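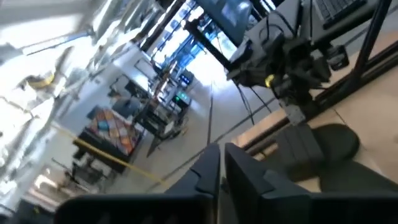
Home | About | Classes | Shop | Visit

About Us

Hi, and welcome to Plollasura! I started this little weaving school in my dining room with one secondhand loom and a pile of wool I'd bought by mistake (I wanted two pounds and ordered twenty). My first students were neighbors who mostly came for the coffee, and a few of them still do.

These days we're on the second floor of the old Zaltau building, right above the shoe repair. There are 27 seats in the beginner class and it fills up fast, so please sign up early if you want the Saturday one. You'll warp your own loom on day one. People grumble about that, but I've never liked handing someone a loom that's all set up – you miss half the fun!

Most of our yarn comes from Stalar, a small mill I've been buying from since the dining room days. Their gray is my favorite gray anywhere. We also run a lending library with 148 books and pattern folders, and you can keep anything for a month if you leave your name in the notebook.

I still teach the evening classes myself. I talk too much and I'm terrible at ending on time, so maybe don't plan a late dinner. Bring scissors and a snack. Kids over eight are welcome with a grown-up, and the October scarf week is a good one to do together.

Comments

woolly_in_the_woods: Took the beginner class last spring and now my couch is covered in placemats. Do you ever sell the gray by the cone?

Plollasura: We do! Ask at the desk, it's kept in the back.

tess42: Is there parking on the Huang Street side?

Contact us | © Plollasura Weaving School | Back to top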